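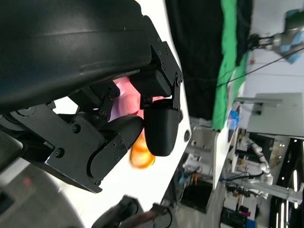
How I Sort See-Through Pieces by Color (Without Losing My Mind)

Posted Aug 22, 2019 in Sorting & Storage

If you've ever dumped a mixed bag of translucent pieces onto a dark desk and tried to tell the pink from the orange, you know why I'm writing this. Opaque stuff is easy. Red is red. But anything light can shine through changes its mind depending on what's under it, and a pale orange on a brown tabletop looks like a slightly dirty yellow. I did my whole first batch that way back in April and had to redo every bit of it.

My batch this time was 358 pieces, all small, all plastic, mostly warm colors (the hardest kind!). It took me one long evening with a couple of snack breaks.

What you'll need

A plain white surface, as big as you can manage
A good overhead light, the whiter the better
Shallow trays, one per color, plus a spare
A solid-colored cloth, any dark or bright color
Soft-tipped tweezers, or just your fingers
Masking tape and a marker

I use the Nunness stacking trays, the low ones. Saucers work too, and I used saucers for ages before I bought anything.

Step 1: Get the table right

Clear the table and wipe it down. I know, I know, but a crumb under a clear piece looks exactly like a flaw in the piece, and you'll pick it up and squint at it every single time. If your table isn't white, tape down some poster board. Matte is much nicer than glossy. With glossy you get a big reflection of the light right where you're trying to look, and you end up tilting your head like a confused dog.

Holes and seams are worth a look before you start. If your table has a cable hole or a gap where a leaf goes in, put a strip of tape over it. Small round things will find it.

Step 2: Sort out your light

Turn off any yellowish lamps. Mixed lighting is what makes pink and orange so hard to tell apart, and one warm bulb off to the side can undo a perfectly good ceiling light. I close the curtains as well, especially late in the day when the sun comes in low and turns the whole table peachy.

Let your eyes adjust for a few minutes before you decide anything. Go get your drink now.

Step 3: Pick your anchors

Go through the pile and pull out one really obvious piece for each color. My anchors were pink, orange, yellow, green and blue, so 5 trays. Tape a label on each tray, set the anchor in front of it on the white table, and leave it there. It doesn't go in the tray until the very end! You're going to compare everything else to it.

Put the two closest colors side by side. For me that's pink and orange, and I used to keep them at opposite ends thinking it would stop me mixing them up. It made things so much worse. When the anchors are next to each other you can drop a mystery piece between them and see which way it leans.

Step 4: Do a fast pass

Take a small handful, spread it so nothing overlaps, and move only the pieces you're sure about. Overlap is a sneaky one, by the way: a pink over a yellow makes a very convincing orange. Pick things up by the edges if you can, so you aren't leaving fingerprints across the part you need to see through. Tweezers are great for flat pieces and kind of maddening for round ones.

Anything you hesitate over goes to the spare tray. Don't stand there debating, just keep moving.

Step 5: Deal with the maybes

Now take the spare tray and go slowly. Set the piece on the white first, next to the anchors. Still can't tell? Hold it up off the table with the light behind it. Colors that look identical lying flat will often separate once they've got light coming through them, and a pink that seemed washed out will practically glow.

Last resort is the cloth. Mine is a bright green dish towel. Very pale pieces vanish on white, and against a strong color you can at least find their edges and see whether there's any tint in there at all. I ended up with 4 that I really couldn't call, and they live in a little Woneck tin marked WHO KNOWS.

Step 6: Put them away

Tip each tray into its own container and stick the label from the tray straight onto the lid. Clear lids are handy. I keep mine out of direct sun, on a shelf in the hall closet, with the pinks and oranges on separate levels in case I drop one.

A few extra notes

Dusty pieces should be rinsed in lukewarm water and dried completely on a towel before you sort. Water drops work like tiny lenses and throw the color off.

If you want to split shades within a color, do that another day. I tried going straight into light pink versus dark pink and by the end I was just putting things wherever there was room.

Next up on my table is the big tub of blues and greens, which I've been putting off for 2 months.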